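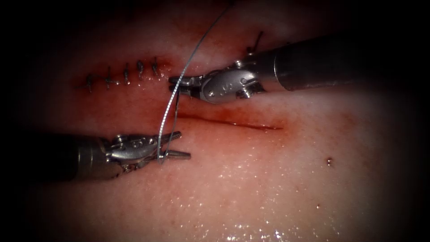 **Fuel tank sealant, how long before the leak test?**

**kvaran_builder** - 2024-07-05
Left tank on my Kvaran is closed up. Baffle went on with 13 clecos left in overnight, riveted the next morning. The manual says 3 days before the leak test. My shop is at 62 degrees. Is that enough?

**Lileo734**
No. Give it two weeks at that temperature. I tested mine early in January and had to redo the rear baffle.

**mhadgu**
Two weeks is overkill. Press a thumbnail into the leftover sealant in your mixing cup. If it doesn't mark, test it. I have 238 hours on tanks done that way and no stains.

**Lileo734**
The cup is a thick blob in open air. The fillet inside the tank isn't.

**mhadgu**
Then put a smear on scrap and leave it inside the tank bay. Same thing.
Mihret Hadgu

**kvaran_builder**
I did keep a scrap, still tacky this morning. I'll wait. Balloon or water manometer for the test?

**Amura_Pete**
Manometer. Keep it under 1 psi and tape over the vent fitting - mine leaked there and I blamed the rivets for a whole weekend.

**Lileo734**
Agree on the manometer. Don't forget the cap O-ring.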